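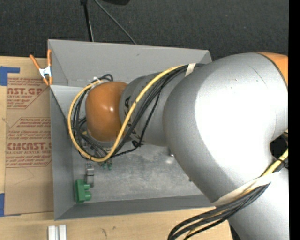 Graltik Label Maker Review: Four Months In

Posted Feb 23, 2019 by Mio Oshima

I bought the Graltik in October, the week we moved to Endham, and I have labeled pretty much everything I own since then. Bins, cords, spice jars, the fuse box, the shelf in the hall closet where the light bulbs live. I love this thing!

My last label maker was a Pandey, and it was fine, but it left a huge blank margin on both ends of every label and I was forever trimming them with scissors. The Graltik has a narrow margin setting that it remembers when you turn it off. That alone would have sold me.

Typing

The keys are in normal keyboard order (hooray) and they're big enough for thumbs. The screen shows 8 characters at a time, so longer labels scroll, and I've misspelled "extension" more than once. There's a memory for saved labels too, which I use for freezer stuff – soup, stock, chili, more soup.

Tape

Standard white tape costs me 95 cents a yard if I buy the multipack from Treltedance. The clear tape costs more and looks great on glass, though it's hard to read on anything dark. I haven't had a label peel off a smooth plastic bin yet. Textured plastic is another story, and I'd press those down hard with the back of a spoon and leave them overnight before handling them.

Split backing! The paper peels off from the middle with one bend. If you've ever picked at the corner of a label for a full minute you know why I'm excited.

What I'd change

The cutter is a lever on the side and it gets stiff if you do a long run. I printed 80 labels for my sister's yarn collection in one afternoon and my thumb was sore the next day. It also eats batteries, and the wall adapter is sold separately, which seems stingy. Buy the adapter anyway.

Mine was on sale, but I'd pay full price for another one, and my sister has already asked to borrow it again.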